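Gritgate Tarifdaten – Lohnabschlüsse und Arbeitskämpfe im Einzelhandel

Stand: 19. September 2018

Zweck

Der Datensatz sammelt Angaben zu Tarifverhandlungen zwischen Handelsunternehmen und Gewerkschaften. Er ist gedacht für Personen, die zu Löhnen, Arbeitszeit und Streiks im Einzelhandel forschen oder schreiben. Eine Rechtsberatung kann er nicht ersetzen.

Inhalt

Die Datei abschluesse.csv enthält 786 Zeilen. Jede Zeile steht für einen Tarifvertrag, der in einem Betrieb oder für mehrere Filialen gemeinsam gilt. In 202 Fällen ist vor dem Abschluss mindestens ein Warnstreik vermerkt. Für 62 Verträge haben wir nur eine vorläufige Einigung gefunden, aber kein Ergebnis der Abstimmung unter den Mitgliedern. Diese Zeilen tragen im Feld status den Wert "vorlaeufig".

Die wichtigsten Felder:

id – laufende Nummer, wird nach einer Löschung nicht neu vergeben
unternehmen – Name in der Schreibweise des Vertrages
region – Ort oder Bezirk
beginn, ende – Laufzeit, Format JJJJ-MM-TT
lohn_prozent – vereinbarte Erhöhung im ersten Jahr
zuschlag_sonntag – in Prozent vom Grundlohn, leer wenn nicht geregelt
status – gueltig, vorlaeufig, abgelaufen

Bei De Graaf sind die Lager und die Läden getrennt erfasst, weil sie getrennt verhandeln. Bei Stisaso gibt es einen gemeinsamen Vertrag, der in Dramville eine Zusatzvereinbarung über die Pausen hat. Die Zusatzvereinbarung bekommt keine eigene Zeile, sie steht im Feld bemerkung. 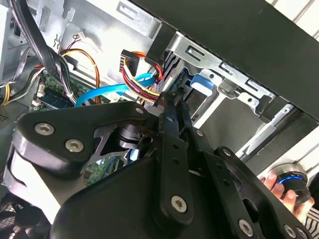 Greifer am offenen Gehäuse eines Desktop-Rechners

Herkunft der Angaben

Die Angaben stammen aus veröffentlichten Verträgen, aus Flugblättern und aus Mitteilungen beider Seiten. Wenn sich zwei Quellen widersprechen, nehmen wir den Vertragstext. Liegt dieser nicht vor, bleibt das Feld leer. Wir schätzen keine Werte. Papierdokumente wurden eingescannt und danach von Hand übertragen, dabei sind Tippfehler möglich – besonders bei älteren Lohntabellen mit vielen Stufen.

Bekannte Mängel

Kleine Betriebe sind zu wenig vertreten. In 40 Zeilen fehlt das Ende der Laufzeit. Einmalzahlungen sind nicht in lohn_prozent eingerechnet, was beim Vergleich zwischen Unternehmen leicht zu falschen Schlüssen führt. Die Dauer eines Warnstreiks ist in ganzen Tagen angegeben, auch wenn nur eine Schicht gestreikt hat.

Änderungen

Im Juli wurde das Feld zuschlag_sonntag neu eingeführt. Für abgelaufene Verträge ist es noch nicht nachgetragen.
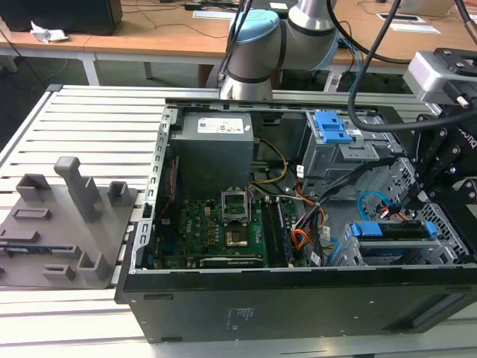 Zählt eine vorläufige Einigung in den Auswertungen schon als Abschluss?
Erst nach der Zustimmung der Mitglieder. Bis dahin bleibt die Zeile in der Datei, wird aber bei den Durchschnittswerten nicht berücksichtigt.

Korrekturen

Bitte immer die id der Zeile nennen und die Quelle beilegen, am besten den Vertragstext mit Seitenzahl. Korrekturen ohne Quelle können wir leider nicht übernehmen. Wer die Daten weitergibt, nennt bitte "Gritgate Tarifdaten" und den Stand der Datei.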